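Stop buying the fancy fingers first

I have an opinion that gets me in trouble at every robotics meetup I go to, so I may as well put it on the web where more people can yell at me. Most small labs spend their money on the wrong end of the gripper. They shop for fingers and motors and force sensors, and then they stick on whatever camera was left in the drawer.

I did it too! Our first hand-held set came from Jindton, and I loved it. Soft pads, lovely squeeze, a trigger that felt like a good pair of scissors. The camera was an afterthought with a narrow view, and for weeks I collected demonstrations where you could hardly tell what the fingers were reaching for. We threw out 353 of them. I still think about those afternoons.

The second set is the Endia, and on paper it's a step down. Plain black blocky fingers, no padding, a bit chunky for small things. But the lens is wide and it sits far enough back that both fingertips stay in view along with a good stretch of table. I complained about the fingers for 10 days and then I stopped complaining, mostly because the data was so much nicer to work with.

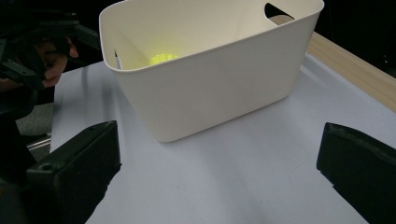

Bins are where this really shows up, by the way. Everybody tests grippers on blocks sitting out in the open, and of course everything works on a block in the open. Put something small in the bottom of a bin with a tall front wall and now the camera has to do some real work. Can it still see a bit of the thing over the rim? Can it see the rim itself, so you don't smack into it on the way down? I'd take a clumsy finger with a good view over a beautiful finger going in blind, any day of the week.

The other thing I'd push for is testing with 2 grippers at once, even if you only plan to use one. A friend's lab swears by the Pálfi controller and never had a complaint until they added a second hand, and then the timing drifted and nothing lined up. Ours drifts as well – over 4 frames on a bad day – and I only know that from running the pair together. You want to find this out before you've filled a hard drive.

People tell me the Emow arm fixes all of it, with the camera built in and the timing handled for you. Maybe so. I had one on loan and the view was fine, but I couldn't move the camera even a little, and moving the camera a little is most of what I do all week.

So if you've got a small budget and you're looking at a catalog right now, borrow a couple of cameras first. Tape them on if you have to. Reach into a bin, watch the video, and then go look at fingers. I'm still using the ugly ones, and the nice Jindton pads are in a box under my desk if anybody wants to make me an offer.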